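Incidencia 773 – Los justificantes de garantía no se adjuntan a las confirmaciones de viaje combinado
Producto: Piser, módulo de reservas
Cliente: Plaltora, agencia mayorista
Abierta por: Hajar Cherkaoui
Asignada a: Driss Ezzat
Prioridad: alta
Estado: resuelta, pendiente de cierre por el cliente

Descripción inicial (Hajar Cherkaoui, Plaltora)

Desde la actualización del 28 de septiembre las confirmaciones de viaje combinado salen sin el certificado de garantía por insolvencia. El correo llega al viajero con el contrato y el formulario de información normalizada, pero falta el tercer PDF. En la ficha de la reserva el certificado figura como «Emitido» y se puede descargar a mano.

Pasa con reservas de vuelo más hotel y con vuelo más hotel más coche. Con los circuitos cerrados no pasa. Tenemos dos oficinas mandando el certificado por separado y alguna reserva se nos va a escapar. El certificado hay que entregarlo con la confirmación, así que necesitamos una solución o al menos un listado de las afectadas.

Pasos para reproducirlo:
Crear una reserva combinada con vuelo y hotel, dos adultos.
Cobrar el anticipo.
Pulsar «Confirmar y enviar».
Abrir el correo recibido.

Resultado esperado: tres adjuntos.
Resultado obtenido: dos adjuntos.

Respuesta de soporte (Driss Ezzat)

Hola, Hajar. Lo reproduzco en el entorno de pruebas con una reserva nueva, pero no con una duplicada de otra anterior. Necesito tres cosas:
El localizador de una reserva afectada y de otra que haya salido bien.
Si el anticipo se cobró con tarjeta o por transferencia.
Si alguien ha tocado las plantillas de correo en Configuración > Documentos > Confirmaciones.

Mientras tanto, no desactivéis la opción «Emitir certificado al confirmar». Si se desactiva, el certificado deja de generarse y después no se puede emitir con fecha retroactiva.

Hajar Cherkaoui

Te paso los localizadores por mensaje privado. Las dos se cobraron con tarjeta. Las plantillas las revisó Karim Soliman antes del verano y no se han cambiado desde entonces. La que salió bien es una reserva vendida como servicios vinculados que luego pasamos a combinado a mano.

Driss Ezzat

Gracias, eso ayuda. He comparado los registros de las dos.

En la reserva correcta el orden es: cobro, emisión del certificado, montaje del correo, envío. En la afectada el correo se monta antes de que el certificado esté disponible. El servicio de emisión de Demirtaş responde «en proceso» y Piser lo da por bueno. El certificado llega después, se guarda en la ficha y por eso aparece como emitido, pero el correo ya ha salido.

Antes de la actualización el envío esperaba a tener el documento. Lo paso a desarrollo. Dejo también la prueba que he hecho con el tiempo de espera:

Espera de 3 segundos: falla.
Espera de 16 segundos: sale con los tres adjuntos.

No recomiendo subir la espera como arreglo definitivo, porque bloquea la pantalla del agente durante todo ese tiempo. Como medida provisional la he dejado activada en vuestra cuenta. Notaréis que «Confirmar y enviar» va más lento.

Hajar Cherkaoui

Confirmo que las nuevas salen completas. Va lento, sí. En el mostrador se quejan, pero lo preferimos. Queda pendiente el listado de las anteriores.

Nota interna (Brahim Naciri, desarrollo)

Causa localizada. Al cambiar el conector de Demirtaş a la versión nueva se unificaron los estados de respuesta. «En proceso» y «Emitido» acaban los dos como «Aceptado», y el montador de correos solo comprueba que el estado sea «Aceptado». Los circuitos cerrados no fallan porque su certificado se emite al crear la salida y cuando se confirma la plaza ya existe.

Las duplicadas no fallan en pruebas porque heredan el certificado de la original. Eso es otro error – abro incidencia aparte, el certificado de una reserva no puede servir para otra.

Cambio propuesto:
Separar otra vez los dos estados.
Dejar el correo en cola hasta recibir el PDF.
Si pasado el límite no ha llegado, avisar al agente y no enviar nada al viajero.

Dalal Moussa (calidad)
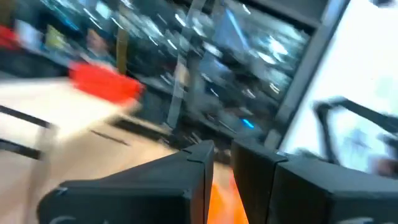
Probado en preproducción con tarjeta y con transferencia. El correo queda en cola y sale con los tres adjuntos. He simulado una caída del servicio de emisión y el aviso aparece en la ficha, aunque el texto dice «Error de documento» y no se entiende a qué documento se refiere. Pido que ponga «Certificado de garantía pendiente». Con ese cambio lo doy por válido.

Queda una duda con las reservas que entran por Tratuneo. Ahí no hay agente delante de la pantalla y el aviso no lo ve nadie hasta que alguien abre la ficha.

Brahim Naciri

Texto cambiado. Para Tratuneo el aviso se manda además al buzón de la oficina que tenga asignado el canal. Si no hay buzón configurado, va al de administración.

Driss Ezzat

Hajar, la corrección ya está instalada en vuestra cuenta y he retirado la espera provisional. El listado de afectadas lo tienes en Informes > Documentos > Certificados no enviados, filtrando por fecha de confirmación. Desde ahí se pueden marcar todas y usar «Reenviar certificado». El correo de reenvío lleva solo el certificado, no repite el contrato.

Dos cosas antes de lanzarlo:
Quitad de la selección las reservas canceladas. El filtro no las excluye.
Si ya habéis mandado alguno a mano, el sistema no lo sabe y lo enviará otra vez.

Revisad también en Configuración > Canales que Tratuneo tenga un buzón puesto. Ahora mismo lo veo vacío.

Hajar Cherkaoui

Buzón puesto. Karim está repasando las canceladas y lanzamos el reenvío cuando termine. ¿Queda constancia en la ficha de la fecha del segundo envío? Nos lo pedirán si hay una reclamación.

Driss Ezzat

Sí, en la pestaña Historial, con fecha, hora y dirección de destino. La fecha de emisión del certificado no cambia, sigue siendo la original.

Hajar Cherkaoui

Reenvío hecho. Han vuelto rebotados unos cuantos por direcciones mal escritas, esos los llamamos nosotros. Dejad la incidencia abierta hasta la primera semana de octubre, por si entra algo raro de Tratuneo.

Driss Ezzat

De acuerdo. La dejo como resuelta, pendiente de cierre. Si contestas a este hilo se reabre sola.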